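Pretend Grocery Sets: Frequently Asked Questions

We use cookies to remember your preferences and to see which pages get read. By continuing to browse you agree to our use of cookies. Accept | Manage settings

These questions come from parents, preschool teachers and people who run play corners in libraries and waiting rooms. They cover play food, bins, clear bags and the packing and sorting that goes with them. If your question is about an order, use the contact form instead.

What ages are the sets for?

Three and up for most sets. Anything with thin legs, stems or leaves that a child could chew off should stay with the older children. The age printed on the packaging is the one to follow if it differs from what you read here.

What comes in the Drurholm set?

Fruit, vegetables and a small group of seafood pieces. The contents change a little between production runs, so check the list on the side of the box. The current list was printed in October. Bins and bags are sold separately.

What is the difference between Drurholm and Pendmont?

Drurholm is sized for home use. Pendmont is the classroom version, with more of each kind of fruit and fewer unusual pieces. The two can be mixed. The pieces are made to the same scale.

Can I use real fruit?

Yes, for a short session. Lemons and oranges hold up well to handling. Bananas, pears and anything soft do not. Take real fruit out of the bin when play is over and wash it before anyone eats it. Do not store real and pretend fruit together.

What size bin should I get?

Get one that is wider than it is deep. Children want to see everything at once, and a deep bin ends up with all the small pieces at the bottom. Rounded corners are easier to wipe out, and a thick rim is easier to carry by. Our Stubbs bin comes in 2 sizes. The larger one holds a full Drurholm set with room to stir things around.

Does the color of the bin matter?

Only for finding things. An orange fruit is harder to spot in an orange bin, and some teachers like that for a searching game. For very young children, pick a color that none of the food shares.

Are the clear bags safe?

Plastic bags of any kind are for supervised play only. Keep them away from children under three, and put them up high when the session ends. If you want something that can stay out, use mesh produce bags or small paper sacks. Throw out any bag that has torn.

How many bags do I need?

A home set needs very few. For classrooms we sell produce bags in packs of 50, and there is a carton of 500 for schools and play centers.

How do I run a packing game?

Put the bin on one side of the table and leave a clear space in the middle. Lay a bag in the clear space. The child picks a piece, names it and packs it. When the bag is full, it goes to the "checkout" and everything is unpacked back into the bin. Two children can play with one bin, but give each of them their own bag.

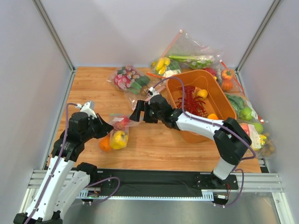

Text: Brilinness

Why put a lobster in with the fruit?

A piece that doesn't belong gives children something to talk about. Some put the lobster in a bag of its own, and some pack it with the lemon. Either is fine. If you are teaching sorting by group, one odd piece is plenty to begin with.

What kind of table works best?

Any flat, steady table at the child's height. A plain wood top is easy to wipe. Avoid a tablecloth, which slides when the bin is pulled across it.

How do I clean the pieces?

Wipe hard pieces with a damp cloth and mild soap, then let them air dry on a towel. Don't soak them. Water gets in through the seams and is slow to come out. The segmented pieces, like lobster tails, need an old toothbrush in the grooves. Bins can be washed in the sink.

How should everything be stored?

Leave the food in the bin and put the bin on a low shelf. Fold the bags flat and keep them somewhere else. Don't stack anything on top of pieces with legs or leaves, as they bend and stay bent.

I lost a piece. Can I buy just that one?

Most fruit is sold singly. Seafood comes as a replacement group under item number 906. Vegetables are sold in pairs.

Can I return an opened set?

Yes, if all the pieces are there and clean. Opened packs of bags can't be returned.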